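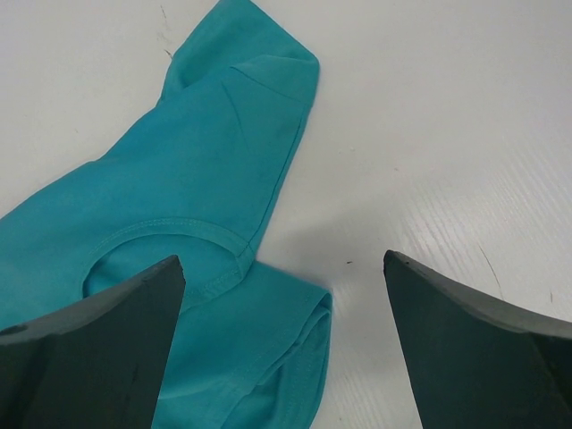

**What is the first thing to do with a T-shirt before folding it?**

Lay it on a clear, flat surface with the back facing up, and smooth it from the center out to the side seams.

# Unit 3: Folding Knit Tops

Course: Garment Care and Linen Service, Level 1
Instructor: Beat Kofler
Trornside Training Center
Revised February 22, 2026

## 3.1 Scope of this unit

This unit covers short-sleeved knit tops with a round neck. Woven shirts with a button front are covered in Unit 4, and students should not apply the method below to them. Long sleeves are treated briefly in 3.5.

The standard fold taught here is the Kuster fold, named after the folding board used in the practice room. The finished piece measures 30 cm in length. The width is set by the board and is the same for all adult sizes.

## 3.2 Terms

**Body panel.** The front or back of the shirt, from shoulder to hem.

**Shoulder seam.** The seam joining front and back panels between the collar and the sleeve. It is the main guide for lining up the fold.

**Collar band.** The knit strip sewn around the neck opening. On most tops it is finished with one or two rows of stitching.

**Turned sleeve.** A sleeve that has folded back over itself or over the body. It must be opened before any other step. A turned sleeve left inside a fold makes a ridge that shows through the front panel.

## 3.3 Procedure

1. Clear the table and wipe it down.
2. Place the shirt face down with the collar away from you.
3. Open both sleeves fully. Check inside the cuff with one finger.
4. Smooth the body panel with the flat of the hand. Do not pull at the hem - knit fabric stretches, and the two sides will no longer match.
5. Set the board on the back panel, its top edge level with the base of the collar band.
6. Fold the right side over the board. Lay the sleeve back on itself, parallel to the side of the board.
7. Repeat on the left.
8. Slide the board out toward the hem.
9. Bring the hem up to the collar in two equal folds.
10. Turn the piece over and check the front.

## 3.4 Inspection

A folded top is accepted when the collar is centered, the front panel has no crease running across it, and neither sleeve can be seen from the front. Small wrinkles near the shoulder seam are allowed. Pieces that fail are shaken out and begun again from step 2; they are not corrected in the stack.

Stacks are built with the folded edge facing out, sorted by size and then by color. The shelf limit is 42 pieces.

## 3.5 Long sleeves

Follow steps 1 to 6. The sleeve is then brought down along the body and doubled back once if it extends past the hem. Complete the left side before removing the board.

## 3.6 Practice and assessment

Each student folds 70 pieces over the course of the unit and records them on the Teresar sheet. Mixed sizes should be used. The practical assessment is held in the last session and is marked against 3.4 only - speed is not graded at Level 1.

Students who miss a practice session should arrange a replacement with the instructor before beginning Unit 4. Boards are returned to the rack by the door at the end of each session.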